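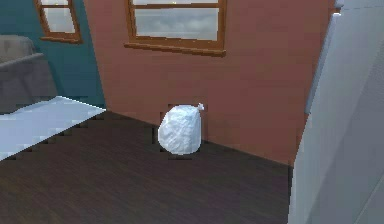

Household waste in shared student houses: a small study in Droltaswood

Annag Hepburn
Project report, second year, Environment and Society

1. Why I chose this subject

When I moved to Droltaswood I lived for the first time with people who were not my family. We had four bins in the yard and very different ideas of what belongs in them. In my home town the food waste is collected separately, and I was surprised to see banana skins, paper and glass going together into one white bag under the sink. I wanted to learn if our house was a special case, or if other student houses do the same.

My research question was: how much of the general waste in student houses could have gone into another bin, and what stops the residents from putting it there?

2. Method

I asked for help from student houses in the three streets behind the college. Three houses agreed to take part in the full study, which lasted through March. In these houses I collected the general waste bags on the evening before the bin lorry came, and I sorted the contents on a plastic sheet in the yard. I used gloves, a kitchen scale and five buckets. Each bucket was for one type: food, paper and card, plastic packaging, glass and metal, and true general waste.

I also gave a short questionnaire to residents in other houses. I received 60 answers. The questions were about who takes the bins out, if there is a rota, and if the person knows the collection times.

The three houses are called here by the names which the residents use for them: Jester, Chala and Drunance. They gave me permission for this. Jester has six residents, Chala has four and Drunance has five.

3. Results

In total I sorted 202 kilograms of general waste. Food was the biggest part in all three houses. At Jester it was almost half of the weight, and much of it was bread and cooked rice. At Chala there was less food but a lot of card, mostly from deliveries. Drunance had the lowest weight for each person, and it was also the only house with a written rota on the fridge.

Plastic packaging did not weigh much, but it filled the bags quickly. I did not measure volume, and I think now that this was a mistake. A bag full of empty trays is changed as often as a bag full of potatoes, so weight does not show the whole problem.

From the questionnaire, the most common answer to "What makes sorting difficult?" was lack of space in the kitchen. The second was not knowing the rules. Several people wrote that they had learned the rules of one town and then found that they were different in Droltaswood. I had the same experience, so I understood this well.

4. Talking with the residents

I had a short conversation with each house after the sorting. At Jester the residents told me that the food caddy smelled bad last summer and someone put it in the shed. It was still there when I asked. At Chala, one resident said she would happily flatten boxes, but the card bin is behind a locked gate and the landlord has the key. At Drunance they said the rota came after a quarrel – they did not want to tell me more, and I did not insist.

It was interesting for me that no house said they did not care. The reasons were practical and quite small, such as a key or a missing lid.

5. Problems with the study

Three houses is a small number. The residents also knew that I would open their bags, and this probably changed what they put in. One week at Chala fell in a period when two people were away, and I kept the result because I had no other week to replace it. My kitchen scale could not take a heavy bag, so I had to weigh in parts and add the numbers afterwards.

The general results of the questionnaire are also not balanced, as most answers came from my own department.

6. Suggestions

I would suggest that the college gives each new student a one-page guide to the local bins, with the collection times on the back. It should be in simple English. Landlords should check at the start of the year that every bin can be reached without a key. A food caddy with a tight lid would help too, and the residents of Jester have already asked me where to buy one.

7. Thanks

I thank all the residents of the three houses for their patience, and my flatmates for lending me the buckets. I have washed them twice.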